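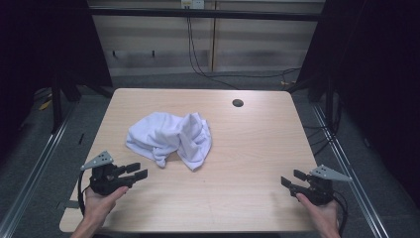

21 May 2018

Spent the morning on the Ledico account. They want to move most of their ad money out of display banners and into short video, and they want it done before the summer sale. I don't think the numbers support that yet. In April we ran 18 short clips for them and the same offer as plain banners. The clips got more views. The banners got more people to the checkout page. I put both results on one slide and sent it over at lunch. No reply so far.

The problem is how we report views. One platform counts a view after a couple of seconds and another counts it as soon as the clip starts. We add the two together and call it reach. I have been doing it that way since I started at Brandstead and I would like to stop. I wrote a short note asking if we can report the two separately from next month. It makes the chart uglier, and the client will ask why the total went down.

Had a call with Zeva at two. They sell kitchen goods and have never paid for an influencer post. They have a list of 204 accounts that someone pulled together from hashtags. I went through part of it while we talked. A lot of them have not posted since winter, and several are shops. I told them to cut the list to 20 and write to each one by hand. They asked if a template would do. I said a template is fine for the second paragraph.

The fee question came up again. They had a figure of 300 dollars per post in mind, flat, for everyone. That is too much for the small accounts and the bigger ones will not answer. I suggested they pay by the size of the job: one photo, or a clip, or a clip they can reuse in their own ads. Reuse rights should be a separate line. They had not thought about reuse at all.

Left the call with these to do:

- Send Zeva the two-page brief we used for the coffee client, with the names taken out.
- Ask legal for the current wording on paid post labels. The version in our folder is old.
- Check whether the Ledico clips can be cut to a square. The tall ones lose the price at the bottom on some phones. 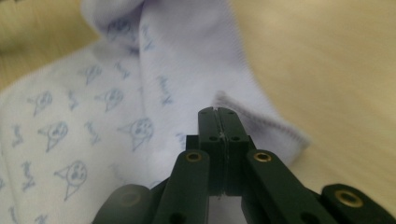 - Move the Đồng review to later in the week. Their comments are not in and there is no use meeting without them.
- Renew the stock music license before it runs out.

Đồng worries me a little. They want to post up to four times a day and they have one person writing everything. The posts are already getting thin. Last week two of them said the same thing in different words. I would rather see one decent post a day and someone answering the comments, which sit there for days now. I will say so at the review.

Left the office after six. The train was slow. I read half of a long article about email newsletters and will finish it tomorrow, then start on the Zeva brief.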